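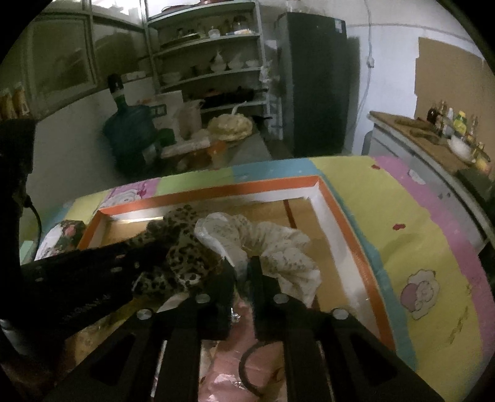 Who pays for the free returns?

May 22, 2020

The owner of Flimero, a small hair accessories shop in Pretham, has stopped offering free returns. She is tired of being told that this makes her old-fashioned. "They say customers expect it," she says. "Customers would expect a free lunch if you gave them one every day for a year."

She sells scrunchies, headbands and scarves, most of them for less than the price of a paperback. We speak by telephone, the shop being shut, and she has to break off twice to sign for parcels.

Her quarrel is with the advice handed out to small sellers. Last October she paid for a day's training run by Brodivmont, a consultancy that promised to double her online orders. The main suggestion was a returns label in every packet. She tried it for 3 months and had 117 items sent back.

"I was paying the postage both ways on something that costs less than the postage," she says. "When I rang them they told me to look at the lifetime value of the customer. I asked how long they thought she was going to live."

Brodivmont did not want to discuss a former client, but pointed me to a page on its website which says that generous returns "build trust". I could find no figures on the page, and when I asked for some I was sent the same link again.

What becomes of the goods is another matter. Larger shops talk about giving returned stock a second life. She doubts it. "A scrunchie has been in somebody's hair or it hasn't, and I can't tell. I'm not selling it to you as new. So it goes in a box, and the box goes in the cupboard, and I've got four of those boxes now."

I put it to her that people buying from a screen cannot feel the cloth or judge the colour, and that a fair returns policy protects them. She accepts some of this. Anything faulty is still replaced at her cost, and buyers who change their minds can send things back if they pay for the stamp. Orders dipped after the change. She says they have recovered, although she would not show me the accounts, and a shopkeeper has every reason to say so.

Her supplier, Qin, has since offered to handle returns for a monthly fee. She has read the contract and has not signed it. "Page three says they can put the fee up when they like," she says. "I've asked them to cross that out. I'm still waiting."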